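Print this article | E-mail this article | 299 shares

3.2 Folding on the bed

Most of the households in Kunddale had no table set aside for laundry. Clean clothes were carried to a bedroom and folded there, on top of the made bed. Ranasinghe and Ķēniņš reported the same habit in their earlier interviews in Usville, where people said the bed was the only flat place large enough for sleeves to be spread out.

We asked each person to fold a pile of everyday clothes and bedding in their own way and at their own speed. No method was suggested. Visits lasted 60 minutes and took place in October. Fleece and other thick fabrics were folded fewer times than cotton shirts, and people pressed them down with a flat hand before moving on – a step that was rare with thin cloth.

The surface itself made a difference. A soft mattress gives under the hands, and a loose cover moves along with the item being folded. Two people pulled the cover tight before they began.

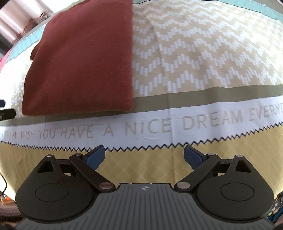
Patterned covers were common in the sample, and we had expected them to make small items harder to find. Large, thick pieces gave no such trouble. The red fleecy item in Figure 2 lies folded on a cover with white zigzags on beige and a line of capital letters, and its long side fold and rounded lower corners can be picked out easily. The crease running down through the zigzags belongs to the cover – we coded creases of this kind separately from folds in the clothes.

E-mail the authors | Print | 2 comments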